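Comércio entre Portugal e os países bálticos: «a proximidade constrói-se com regras claras»

A cooperação económica entre Portugal e os Estados bálticos assenta, em larga medida, no quadro comum da União Europeia. Para Gintarė Dambrauskienė, conselheira para os assuntos comerciais, esse quadro é suficiente no plano jurídico, mas deixa por resolver questões de ordem prática. «As empresas conhecem o mercado único. O que lhes falta é um interlocutor que responda em tempo útil», afirmou, em entrevista concedida em abril.

O programa bilateral que coordena com Simão Falcão acompanha atualmente 189 empresas, das quais 15 exportam pela primeira vez. O setor têxtil mantém um peso considerável, a par da maquinaria ligeira. «Os pedidos da Polimik e da Kernia obrigaram-nos a rever o procedimento de certificação», referiu a conselheira, que considera excessivo o prazo atual de 11 semanas.

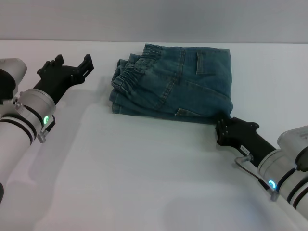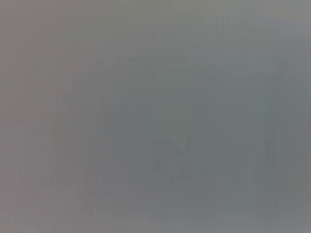
Que alteração pretende o programa introduzir no procedimento de certificação?

A apresentação de um processo único, válido para as duas administrações, com resposta no prazo de quatro semanas.

A proposta foi submetida a consulta e recebeu observações escritas de Austra Pärn, consultora jurídica, que recomenda uma fase transitória. Gintarė Dambrauskienė acolhe a sugestão, embora com reservas quanto à duração. «Uma transição demasiado longa prejudica quem já se preparou», observou.

Questionada sobre as relações com parceiros exteriores à União, a conselheira recordou que o mandato do programa não abrange negociações pautais, matéria da competência exclusiva das instituições europeias. «Podemos informar e encaminhar. Não podemos negociar», precisou. A próxima reunião do grupo de trabalho será dedicada ao transporte marítimo e ao reconhecimento de documentos eletrónicos.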